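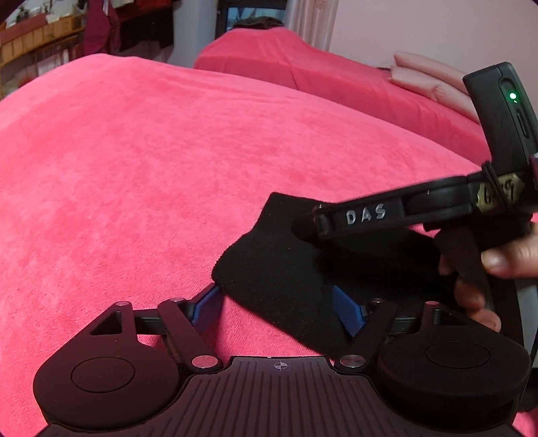

Bunk room at Skindach, pink covers and all

14 shares · 3 comments

Hello! I'm Vilgot Løken and I run the moth and beetle survey at Skindach, and I'm after people to join us in October. You don't need to know your insects. If you can tell a moth from a crane fly by torchlight you're ahead of where I was when I started (I once spent a whole evening keying out a caddisfly, very proudly, as a micro-moth).

We set light traps at dusk along the old Mallico hedge and down by the pond, then get up early to go through the egg boxes before the wrens do. Last autumn's best night gave us 200 moths, mostly November moths and chestnuts, plus a merveille du jour that had me shouting in my socks. Afternoons are for beetles: sieving moss, turning logs, putting every log back the way it was.
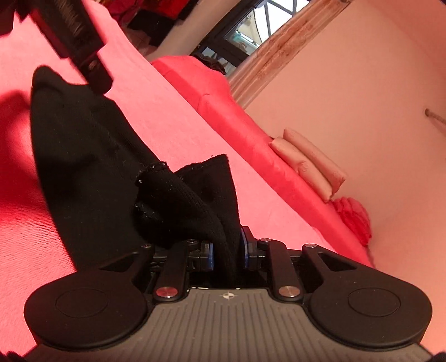 The other thing I need is patience with paperwork, as all the records get typed up after lunch and sent to the county recorder. I'll show you how. Tea is endless, and Viklund does the cooking, so tell us early if you don't eat meat.

There are 20 places, spread over 2 weekends, and I'm asking for £80 each towards food and trap bulbs. Bring wellies, a head torch and a warm hat! A hand lens is handy but I've got spares. Sorry, no dogs near the traps.
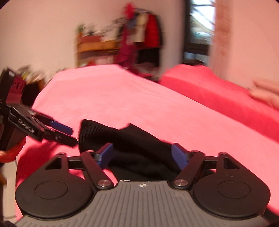
Skindach, indoors

To put your name down, drop me a note through the Endetti noticeboard saying which weekend suits and whether you'd like hedge or pond. I'll write back to everyone, though I'm slow on trapping nights.

3 comments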